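Writing house rules for handheld gripper recordings
Student project report, second-year Robotics and Automation
Miłosz Makowska

1. How I ended up doing this

I came into this project wanting to train a robot to pack a bag. That was the whole plan, one line on the proposal form, and my supervisor very kindly let me keep it for two weeks before asking what I was going to train it on. Good question! The lab already had a folder of 1,243 recordings made with the handheld grippers by earlier students, so I said I'd use those. Then I opened them.

Some were lovely. A lot of them were people doing the same job in completely different ways, with no note of which way they'd been told to do it, or if they'd been told anything. One person started every recording with the grippers already closed on the object. Another chatted to somebody off to the side and stopped halfway with a bottle in mid-air. File names ranged from sensible to "new_new_bag_ok2". So my project changed into something less glamorous, and I think more useful: a set of house rules for making these recordings, tried out on one task, with a look at which rules people can really stick to.

The lab calls the recording setup Litside, and I'll do the same. It is two handheld grippers, a table inside a rail frame, and cameras on the grippers and higher up. The software that saves and checks the files is called Budus, written by a student who has since graduated and left very good comments in the code (thank you, whoever reads this).

2. What I read first

There are proper safety standards for industrial robots, and I spent most of December reading the ones our library has access to. They're about real machines moving near real people: guarding, stopping, speed, risk assessment. Very worthwhile, but not much of it lands on a person sitting at a table squeezing a handheld gripper. Nothing in our rig moves unless you move it.

The idea I did carry over is risk assessment as a habit. You write down what could go wrong, how bad it would be, and what you'll do about it, and you do it before you start. I used the same form for data problems as for safety problems. "Cable catches on elbow" sits on the same sheet as "operator forgets to say which bag". My supervisor raised an eyebrow and then said it was fine.

I also borrowed from the way our chemistry friends keep lab books. They write things down when they happen, in pen, and cross out with a single line so you can still read the mistake. Our session sheet now works like that.

3. The task

I picked bag packing because cloth is awkward. A rigid box looks the same each time you put it down and a tote bag never does, so if the rules were vague in any way the bag would find it out for me. The operator opens the bag, puts items in one at a time, and finishes with both handles free.

The first draft of the rules said "place the bag neatly". That lasted one morning. Three of us had three ideas of neat, and mine was the fussiest by a long way. The second draft says the bag goes down inside the marked area, any way up, handles wherever they fall, and that you do not tidy it by hand once recording has begun. If it needs straightening, you straighten it with the grippers and that becomes part of the recording.

That last bit felt odd at first, because you end up with recordings that begin with a heap of cloth and a strap going off in some direction. But a robot in somebody's kitchen would meet exactly that, so we kept it.
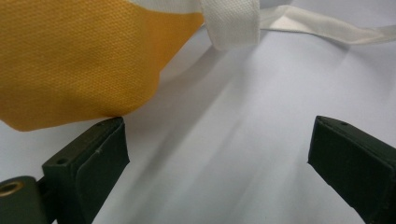 Should an operator redo a recording when a grasp fails?
Keep going if it's safe to do so, recover the way you naturally would, and mark the recording as containing a failed grasp on the sheet. Only stop if something has been broken, spilled or dropped off the table.

I argued with myself over that answer for ages. My first instinct was to bin every fumble, and the older recordings had obviously been made that way, as there's hardly a slip in them. The trouble is that you then have no examples of putting things right. What matters is the label, so whoever uses the files later can leave the fumbles out if they want to.

4. The rules, version three

These are copied from the sheet on the lab wall, with a bit more chat.

Before you start. Read the task card out loud. It sounds silly and it works, people stop inventing extra steps. Check both grippers open and close all the way. Check that the cables have enough slack for your longest reach. Fill in the top of the session sheet, including which hand you write with.

Consent. Everyone who operates the rig signs a form saying what is recorded and who can see it. Hands and forearms will be in view from the upper camera. Sound is off. You can ask for your recordings to be deleted up to the point where they're merged into a shared set, and the form gives the date for that.

Starting and ending. Both grippers begin open and clear of every item, and stay still for a slow count of two. Same at the end. This was the single most useful rule for Budus, because it can find the start and finish by itself and I don't have to trim by hand.

Moving. Go at a comfortable pace, a bit slower than you would with your fingers. Don't touch anything on the table with a bare hand while recording. Keep your head out of the way of the upper camera, which is harder than you'd think when you're concentrating and leaning in!

Items. Closed containers only, nothing sharp, nothing made of glass. Labels stay on. Everything that might be used is put on the item list beforehand, and if you swap one you write it down.

Breaks. Stop after 20 minutes, put both grippers down and shake your hands out. I added this one after my own wrist complained. The squeezing is light but it never lets up, and your recordings get sloppy before you notice you're tired.

Tall items in the bag. Bottles gave us the most discussion, so they got a rule of their own: grip near the top, keep it upright, lower it in, and don't let go until it's standing without your help. The other gripper may hold the bag or simply wait at the side, as long as it stays off the item.

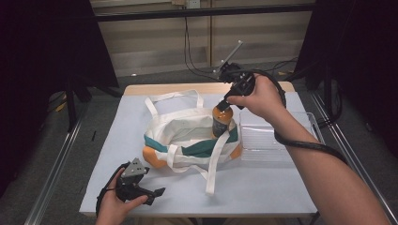

5. Trying the rules out

I compared the old folder with new recordings made under version three. Going through all of the old ones was never going to happen in one term, so I took 200 of them, picked by a random number script, and scored each against the rules. Then we recorded 200 new ones and I scored those the same way. A course mate scored a small batch as well, without seeing my marks, to check that I wasn't just being nice to my own work. We mostly agreed. Where we didn't, it was nearly always over what counts as "still" at the beginning.

Of the new recordings, 183 passed every rule. I was really pleased with that, though I should say that the operators knew they were part of a project and were probably on their best behaviour. The ones that failed were mainly down to the ending. People finish the job, feel happy, and put the grippers down straight away.

The old set did much worse, which isn't a fair fight, as those students had never seen my rules. What I can say is that the problems weren't evenly spread. Whole sessions were fine and whole sessions were not, which makes me think it depends on how the person was briefed that day more than on how careful they are.

I also asked operators which rules annoyed them. Reading the card out loud came top — no surprise — followed by the break. A few said they'd have skipped the break if I hadn't been in the room. I've asked whether Budus can show a reminder and lock the record button for a minute. Locking it feels a bit heavy-handed and I've left it as an open question.

6. What I'd change

The session sheet is still paper. I like paper, but typing it up afterwards took me roughly 600 minutes over the term, and I found my own mistakes in it. A tablet on a stand would do, provided that corrections stay visible like they do in pen.

I wrote the rules for one task. When I tried them on Flodar, which is the lab's towel-folding task, the bag rules mostly carried over but "clear of every item" didn't make much sense with a towel that covers half the table. Version four will say "clear of the marked area" for big cloth items.

The item list needs sizes. I wrote "bottle, medium" and two weeks later I had no clue which bottle that was. Measure them and put the numbers down.

And I'd bring in somebody left-handed earlier. All of us who wrote the draft are right-handed, and the task card quietly assumed it in two places. Those lines are fixed now.

7. Where the files are

The rules, the blank session sheet, the consent form and my scoring table are in the Ocampo folder on the lab drive, under "house rules v3". Please don't edit v3. Make a copy, call it v4, and put your initials and what you changed on the first line. My scoring notes for the old set are in there too. They're messy, and a couple of the early ones use a different abbreviation for "failed grasp" (FG at first, then GF, sorry).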